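Trildale Hardwax Oil, Satin

Category: Wood Finishes > Oils & Waxes
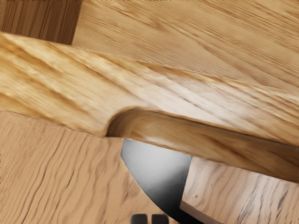
Honey and amber tones along the grain.

We've been mixing finishes at Trildale for 17 years and this is still the can I grab first when a piece of furniture matters to me. It's a blend of plant oils and hard waxes that soaks into the wood and leaves a soft satin surface you can feel the grain through. No plastic look, no thick skin sitting on top! Oak gets a little warmer, cherry gets a lot warmer, and walnut goes so rich that I still stop and stare at it (my family has learned to wait).

Putting it on is easy, even if you've never finished anything before. Sand to 120 grit, or 150 for tabletops, and vacuum well. Stir the can, don't shake it. Work a thin coat in with a white pad or a lint-free cloth, let it sit for 17 minutes, then wipe off everything that hasn't soaked in. Leave it overnight and do a second coat the same way. Chair seats and desks like a third. The surface is ready for light use the next day and fully hardened in two weeks, so keep wet glasses off it until then.

One liter covers 112 square feet with two coats on most hardwoods. Pine and other thirsty woods will take more on the first pass.

Repairs are the part I love. A scratch or a dull patch can be sanded by hand and oiled again right where it is, and it blends in beautifully once it dries. Merike Pärn has been using it on the café tables at Grīnberga since last December, and she touches up the worst spots after closing with a cloth and a spoonful of oil.

Oily rags can heat up and catch fire on their own. Spread them flat outdoors to dry, or soak them in water in a lidded metal can.

Sizes: 250 ml, 1 liter, 2.5 liter
Sheen: satin (matte is on its own page)
Recoat: 12 hours at 68°F
Cleanup: mineral spirits
Storage: 60°F or warmer, lid pressed down tight
Shelf life once opened: one year

Not sure about your wood? Ask for a sample sachet and try it on an offcut or the underside first. Color on the real board beats any chart we could print.

Imtiaz Abeysekara, Trildale workshop

60 shares
17 comments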